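March 8, 2023

Took the early bus to Brukham for the open day at Skevine. Amra had signed both of us up last month and then came down with a cold, so I went with Ibrahim instead. He used her name tag all day. We got there before the doors opened and stood in the parking lot with some students from Stumcombe and a man who wanted to talk about forklifts.

They gave us coffee and a talk in the front room first. Evanthia Kouris ran it. She said the shop has been working on robot arms for small jobs, picking things up and putting them down, and that most of the trouble is in the last inch before the gripper touches anything. I wrote that down. Rigoberto Huamán sat at the back and corrected her once on a date. After that we went through to the work area and they let us stand by the tables. 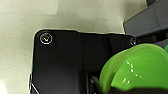 I had wanted to see how they deal with soft or slippery things, because at our place that is where we lose the most time. Rigoberto said they don't have one answer for it. They try different fingers and different amounts of squeeze and write down what happens. The picture from the wrist camera was better than I expected for such a small camera. The green thing was right up against the black housing, shiny, with little white spots of light on it, and the screw at the corner of the plate showed up brighter than anything else on the plate. Ibrahim asked if the glare bothers the software. Rigoberto said sometimes, and that they are still arguing over the lights.

There was a long wait after that while someone restarted a computer. I ate half my sandwich. Radka Vukadinović was going around with a clipboard asking people what they do for work and what they would want an arm to do. I told her sorting returns. She said she had heard that one a lot already. She gave me a copy of the Skevine newsletter, which I have been reading tonight with my shoes off. The piece on the work area is short but it covers what we saw.
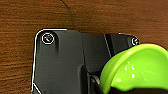 Vol. 2, No. 2, page 60

The piece says they started with one table and a secondhand arm, and that the first year was mostly cables coming loose. It also says they keep every run, good or bad, and that the first goal was 1000 of them. It doesn't say how long that took. I would have liked a number for that. I'll ask Evanthia if I write to her.

Lunch was in a tent. Soup and rolls, fine. Ibrahim ran into somebody from Nordin he used to work with and they talked about pay for most of it. I walked around the building once because my back was stiff, then went in again for the afternoon session. 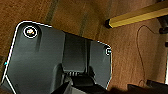
The afternoon was quieter. Half the students had left for their bus and there was room to ask things. I asked Rigoberto what breaks most often and he said wiring, then fingers, then people's patience. I asked what it costs to replace a finger and he said less than I would think, but he didn't give a figure. Ibrahim asked whether one person can look after more than one arm. Radka said yes on a good day.
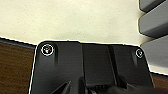
I keep thinking about our back room and whether an arm would even fit in there. The shelves are too close together and the floor slopes toward the drain. We would have to move the packing bench, and Amra will not want that. Their layout looked tight too, with the gray rounded pieces stacked up on one side close to the gripper and the pale surface behind it, so maybe space matters less than I think. I should measure on Friday.

Bus home was late. Ibrahim slept. Called Amra and told her she missed the soup. She wants the newsletter, so I have to remember to put it in my bag.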